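Lustside open day: the robot lays a table, more or less

Members who missed the Saturday visit to Lustside have been asking whether it was worth the train fare. The short answer is that the tea was good and the robot was slow. The longer answer follows.

We were let in at ten through the goods entrance and given visitor badges, then a talk. The talk went on for 33 minutes and was mostly slides. Lustside is building what it calls a kitchen helper, using an arm from Iltetti and control software of its own named Liken. The idea is that a person shows Liken how to do a chore by guiding the arm through it, over and over, and the software picks up the habit. We were told that 3,686 of these guided runs had gone into the table-clearing work so far. I asked how many different kitchens they had been done in. One, came the reply, and it was the one next door.

That is my first grumble. A kitchen with one table, one set of crockery and lighting that never changes is a very kind place to learn in. Mine has a cat in it, and a pile of post. When I asked how the arm would manage with plates it had never met, I was told that this was "on the roadmap", a phrase I have now heard at every open day I have attended for this newsletter.

We were then taken through in groups of 6 to see the arm at work. You stand behind a rope. It is hard to follow much from there, as the arm tends to get between you and whatever it is doing, so most of us ended up watching the screen on the side wall, which shows the view from the small camera at the gripper. I would advise anyone going to the next one to do the same. You get a much fairer idea of how little the machine has to go on. Anything close to the fingers goes soft and blurry, and the fingers themselves take up a good share of the picture.

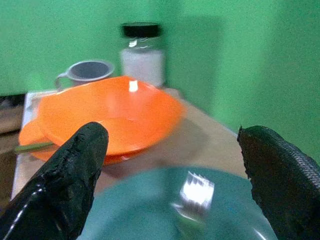
The gripper's view of the table: orange bowl, white cup and a lidded jar, with a teal-green plate close in between the fingers.

The crockery is brightly coloured and so is the wall, which is a green you would not choose to eat breakfast against. I asked whether strong colours made things easier for Liken. The answer was that they made things "more consistent", and I took that as a yes. The glass jar struck me as a fairer test, being see-through and having light bouncing off it, but our group did not see the arm go near it. I would have liked to.

What we did see was four attempts at moving a plate. Two went well. One ended with the plate put down at the far end of the table from where it was meant to go, and one was stopped by hand. The applause after the first success was warm, and I joined in, but I also had my watch out and could have cleared that table, washed up and put the kettle on in the time it took.

In fairness, the staff on the floor were far more open than the slides. They said plainly that stacked things are awkward, thin handles are worse, and that a good morning can be followed by a bad afternoon with nothing changed that they can find. I wish that had been in the talk. The brochure, produced for them by Tokgöz, says the helper "works alongside you from day one" and gives no success rate of any kind. I asked for one and was promised an email. It has not come.

There was a question about price, which was not answered, and one about what happens if it drops something hot, which was answered at length without my being any the wiser. Nothing hot was handled while we were there.

Would I go again? Yes, if they let visitors bring their own crockery. I put this to them on the way out and they did not say no. A second open day is planned for December. Places are limited, the rope will presumably still be there, and the nearest parking is behind the station. If you want to be on the list, put your name on the sheet at the next meeting, and note whether you need a lift.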